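3.2 Shared laundries and the unit of measurement

Most studies of household water use stop at the front door of the dwelling. The Planham estate makes this awkward. When the blocks were refitted, the housing company moved laundry out of the apartments and into ground-floor rooms, so a good part of what tenants use now appears on a meter that belongs to no tenant at all. Our first model, which assigned this water to the stairwells in equal shares, produced the remarkable finding that vacant apartments do laundry.

Gachanja had warned us of this in April, in a memo we filed carefully and did not read. Her proposal was to split shared consumption by occupied bedrooms, using the tenancy register. The register lists 1,735 households across Planham and Mustville, and its idea of an occupied bedroom is generous. Mwakalinga went through the entries by hand and removed 30 that turned out to be storage lockers.

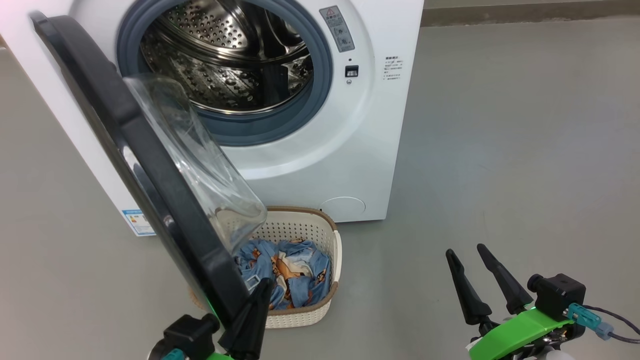
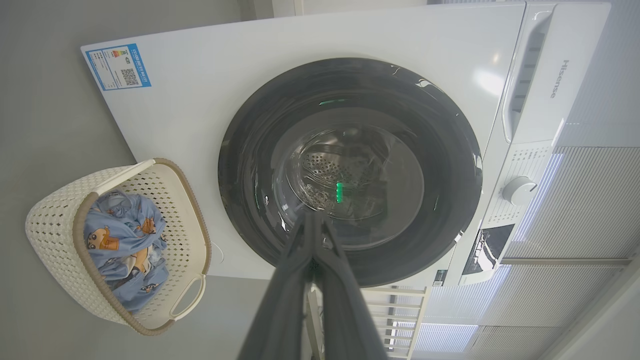
Figure 2. Front-loading washing machine, door open and seen through the door glass.

The corrected split changes the ranking of the blocks more than we would like. Under equal shares, Mustville looks thrifty and Planham looks careless. Under the bedroom split the two estates sit close together, and the gap that remains is smaller than the rounding error in the older Mustville meters, which report in steps of 1,000 liters and appear to regard anything finer as gossip.

We also tried the allocation tool supplied with the Plurirora billing system. It gave a third ranking and no account of how it got there. Pylypenko, the contractor that runs the system, answered our request for the method by sending the user manual - twice, the second time with a cover letter. We report the tool's output in the appendix and make no use of it.

For energy the problem is milder, as each laundry room has its own submeter. The heating of those rooms, however, is booked to the stairwell lighting account for reasons that predate everyone we interviewed. We left it there.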